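3.2 What travelers told me about their rentals

I ran this part of the study in Merville, mostly because I'd been there twice already and knew which cafés would let me sit for hours with a stack of forms. We handed out 115 surveys to people on short trips and got 100 back, which made me very happy (my last try, in Tretdale, went a lot worse!). Joyce Mbwambo did the second round of coding with me, and we argued over the word "cozy" for most of an afternoon.

I asked everyone to tell me what they looked at first when picking a place to stay. I expected price. And yes, price came up a lot, but 80 people also wrote something about the kitchen, even the ones who told me they ate out every single night of their trip! One woman had booked through Buklow and passed up a cheaper room by the beach so she could make her own coffee in the morning. I get it, I'd do the same.

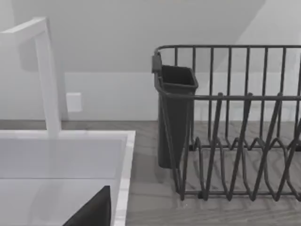

Figure 5. Kitchen sink and faucet, rendered view.

Travelers were pretty picky once we got talking about listings, and I loved this part of the interviews. They wanted to know if they could cook pasta for the kids or rinse sand off a bunch of grapes. Style came up too, and a squared white faucet with a tall neck, like the one in Figure 5, is what I coded as "modern" whenever a person brought up fixtures. Plain white sinks with sharp corners went in the same group. Joyce wanted a separate code for sinks, but we had too few comments for that, so I left them together and moved on to the Mrema interviews from December.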